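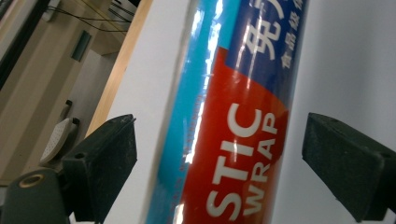 Plastic wrap, in its red and blue box.

Filming the Kokgate march: your questions

I've been getting the same emails over and over since my drone footage of the Kokgate march went up, so I'm putting the answers in one place. I'm Oratile Shabalala, I run the Trukthorpe local video page pretty much by myself, and I'll add to this when I get a minute.

Were you working for one of the TV channels?
No! I shot it for my own page. Haltex TV asked if they could carry my live feed from the second hour on, and I said yes as long as my name stayed on screen. They kept it there for most of the evening, which was nice of them.

How many people were at the march?
I don't know, and I wish people would stop quoting me on it. The organizers said 2,000. I never gave a number on the stream. You can't get a decent head count from a moving drone over a crowd that's also moving (I tried once at a street fair and got a different answer each time I watched it back).

Did you fly right over people's heads?
I stayed over the river side the whole time and shot at an angle. It makes everybody look packed closer together than they were, and a few of you wrote in to complain about that. Fair enough. I've put a note under the video.

Did you have permission to fly?
Yes. I filed my request in March, and it took 17 days to come back. If you're planning to cover something yourself, start early, and call them on a Thursday, when the desk seems to pick up the phone.

Why did the picture freeze just when the speeches started?
So many phones in one square! The network slowed to a crawl and my feed went with it. I had the full recording on the card, so the speeches are all in the long version. I only lost them live. 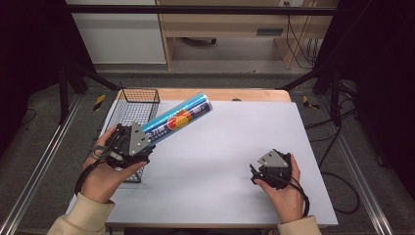
What do I need if I want to stream an event like this from the ground? Less than you'd think. I did my first year with a phone, a cheap clip-on mic and 3 spare batteries, and the sound was what people complained about, never the picture. Put your money there first. Then practice at home before you go anywhere near a crowd: stream a tabletop for ten minutes to a friend and have them tell you what they can make out. Something brightly colored with small printing on it is perfect, with big color to check your exposure and small white characters to check your focus. If your friend can't see the small print, neither will anyone reading a protest sign on your stream.

Can I use your footage?
For school projects and community pages, go ahead, just credit me. If you're a business, write to me first. I charge 100 for a clip and I'm not very good at haggling, so please don't make me.

Will you blur my face if I ask?
Yes, always. Send me the time in the video and what you were wearing. I usually get to it the same evening.

Are you covering the Wongsuwan Bridge meeting too?
I'd like to. It's indoors, so no drone, and I'm still waiting to hear whether they'll let me plug into the sound desk.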